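Lilthorpe Memorial Chapel: walk-through before a service
December, checked by Tobias Begay, 8 a.m.

Front steps and handrail: OK. Rail still wobbles if you mean it.
Aisle clear, kerb to lectern: OK after moving the Catero heater, again.
Fire exits (2): both open. One complains.
Casket trolley brakes: FAIL, left rear. Demetrius Ferreira says it has "always done that". Tagged out, use the spare.
Candles clear of wreaths: OK. Almost wasn't.
Seating: 496 on the licence. Whoever measured that was very fond of their neighbours.
Urn shelf brackets: 3 tightened.
Hearing loop: hums in the key of the organ, so passed.
Order-of-service boxes off the floor: no. Same comment as last month.

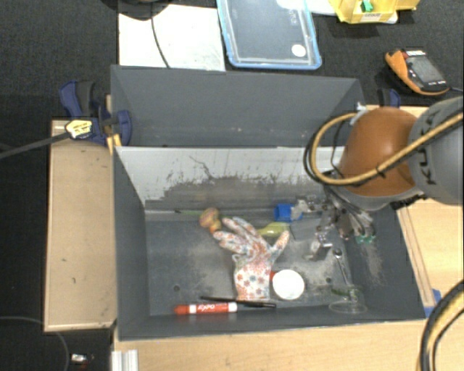

Grey two-section bin, divider scuffed.

Microphone cable taped down: OK, in a colour best called mustard.
Recheck trolley before the Mercado family arrives.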